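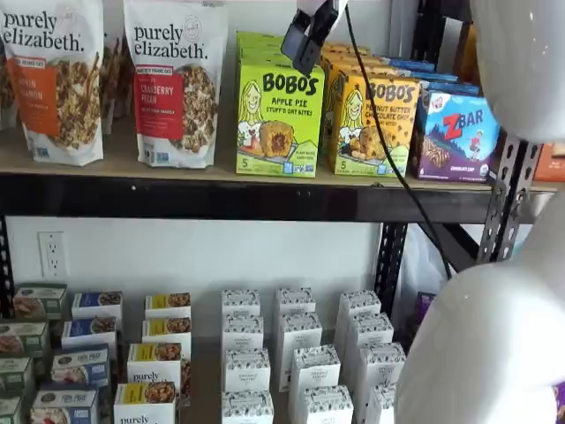 Thursday, bench notes, oat cluster work (continued from the Morsy pages)

Came in early to get the oven going before the corridor filled up with people wanting coffee, and I'm glad I did, as the syrup took its time this morning. Picking up where I left off: we are still trying to find out why the Morsy clusters go soft on the outside while the middles stay hard enough to hurt a tooth. Zineb thinks it's the syrup. I have been thinking it's the cooling. We may both be a bit right, and I'll try to write this up fairly even though I would love for it to be the cooling.

Syrups

Two on the bench today. Fastine is the thinner one, pale, pours well even at room temperature and smells like a toffee apple when it warms up. Stutine is the old thick one that Mernel has been sending us for ages, and it needs a warm water bath before it will leave the jug at all. I warmed both the same way so as not to give either one a head start.

Base mix as before: rolled oats, chopped pecans, a little salt, sunflower oil, cinnamon. I took 100 g of oats per tray and kept the syrup to 42 g, which is a touch more than last time. Last time the Fastine tray came out more like loose muesli than clusters, and I spent a silly amount of time hunting for pieces big enough to snap.

A note for whoever does this next: put the oil in with the syrup, not on the oats. I did it the other way on the first tray out of habit, and the oats got slick and the syrup slid right off them and pooled in a corner. I scraped that tray out and started over. It isn't counted below, though it did get eaten.

Baking

Low oven, trays on the middle rack one after the other, never two at once. The back left corner still runs hot. I turned each tray halfway through and pressed the mix down with the flat of a spatula right after turning. Pressing makes a big difference! The pressed half of the slab breaks into proper pieces with clean edges, and the unpressed half crumbles if you look at it sternly.

Time in the oven was 30 minutes for Fastine. Stutine got the same on paper, but I have to confess it had nearly 42, as Loubna Amrani stopped by to ask about the balance and we got to talking about her sister's bakery and the price of pecans. So the Stutine tray is darker than it should be and I wouldn't lean on its color for anything. Will repeat.

Cooling

Half of each slab was left on the tray, and the other half slid onto a wire rack with its paper peeled off. This was my pet idea, so I watched it closely. The rack half of the Fastine slab was snappy all the way through by the time I had washed up. The tray half felt leathery underneath, and there was a damp bloom on the paper where the steam had nowhere to go. With Stutine I could hardly tell the two halves apart, which doesn't help my case, but it was overbaked anyway.

Tasted some of each with Zineb before lunch, without telling her which was which. Her remarks as she gave them:

Fastine, rack: "good, light, I'd have more of this."
Fastine, tray: "tastes like it spent the night in a tent."
Stutine, rack: "burnt sugar, in a nice way. Hard."
Stutine, tray: "the same one again?"

I'm quite pleased with the tent remark and have put it on the label of that jar.

Storage jars

Everything broken by hand to walnut size and into glass jars, 12 of them, lids on, labeled on the side as well as on top because the lids got swapped in February and we never did work out whose were whose. Half go in the cool cupboard and half sit out on the windowsill side, where the afternoon sun gets to them. I'll open one of each kind every few days and snap a few pieces, and write down the feel first and the gauge reading second. If I read the gauge first I start hearing what I expect to hear.

Also moved the spare paper liners to the drawer under the scale. They curl if they're left near the oven.

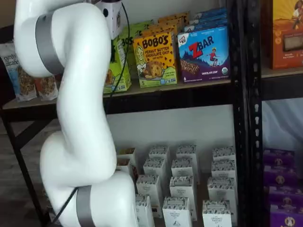
Still to do

Repeat the Stutine tray, with a timer clipped to my sleeve this time.

Ask Mernel whether the Fastine can be had in the smaller jug. The big one gets sticky around the cap and I have ruined one cuff already.

Try the rack cooling with the almond mix. Almonds seem to hold their heat longer than pecans and I'd like to see if the middles still catch up.

Zineb Kamel has the second gauge until Monday. Mine reads a little high after it has been dropped, and it has been dropped.

Loubna wants a bag of the Fastine rack pieces for her sister. Set aside, bottom of the cool cupboard, please don't eat them.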